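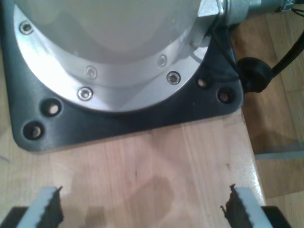 A Choir Without a Conductor

Print this page | E-mail this article

Gunvor Torvik comes to the door with a pencil behind her ear and a pile of sheet music under her arm. She has sung in the Dahlgren choir for most of her adult life. For the last 9 seasons she is also the person who decides what they sing.

"I choose the songs, but I do not wave my arms," she says. "We stand in a half circle and we breathe together. When the altos breathe, everybody knows it is time."

The choir lost its conductor when he moved away to be near his daughter. They looked for a new one through the winter. Two candidates came for a trial evening, and both of them wanted more pay than the choir had.

"So on a Thursday we sang alone, only to keep warm," Torvik remembers. "It was terrible. The second Thursday was a little less terrible."

Her brother, Halvard Torvik, sings bass and was against the idea. I met him in the kitchen, where he was cutting bread.

"I said to Gunvor, a bus needs a driver," he told me. "I still think so on some evenings. But I listen more now than before. Before, I was looking at the conductor and I did not hear the man beside me."

The man beside him is Noboru Nishimura, who joined after he saw a note at the library. He had not sung since school.

"They gave me a folder and a chair," Nishimura said. "The words were in a language I could not read. I wrote every sound in my own letters, under the notes. My folder looks very strange, but I have never been late with a word."

The hardest thing, they all agree, is the slow songs. Fast music carries itself. In the slow ones each singer has a private opinion about how long is long. For the August concert they practice a lullaby with 8 verses, and last week they stopped in the fifth and had an argument that lasted until the coffee was finished.

And the money? The choir had 2,000 in the bank when I asked, and the church roof concert should bring a little more. Torvik wants to spend it on new folders. Halvard wants better chairs.

"We will buy folders," she said.

Last updated: August

Comments (3)

Wolfram Ostermann
I sang with Dahlgren for 2 years and I miss the coffee arguments. Is the lullaby the one in G minor?

R. Strömberg
Nice article but it does not say what time the concert begins.

Gunvor Torvik
Wolfram, yes, the same one. The concert begins at seven, doors at half past six. Come and sing the fifth verse with us, we need tenors.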